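The slow return of the county road atlas
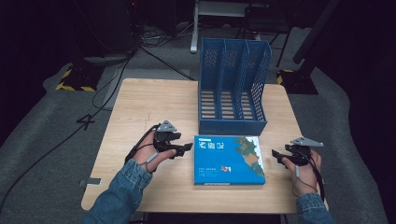

A thick book with a map design on its blue cover, and a three-compartment desktop organizer.

Drivers in Retholm stopped buying paper maps years ago, and the gas station on Brorkside Road gave its rack over to phone chargers. In May the Berchtold press put out a new county atlas anyway. The first run of 1000 copies sold out in 10 days.

Most went to people who live north of Barno, where phone service drops out past the reservoir. Delivery drivers bought them, and so did school bus crews and hunters. The atlas shows 852 miles of unpaved road, including logging spurs that the phone apps leave off or put on the wrong side of the creek.

It costs more than the old one and the index is still poor – Mill Road appears four times with no town given. The press says a second printing will fix that. Orders are being taken at the Barno hardware store through the end of summer.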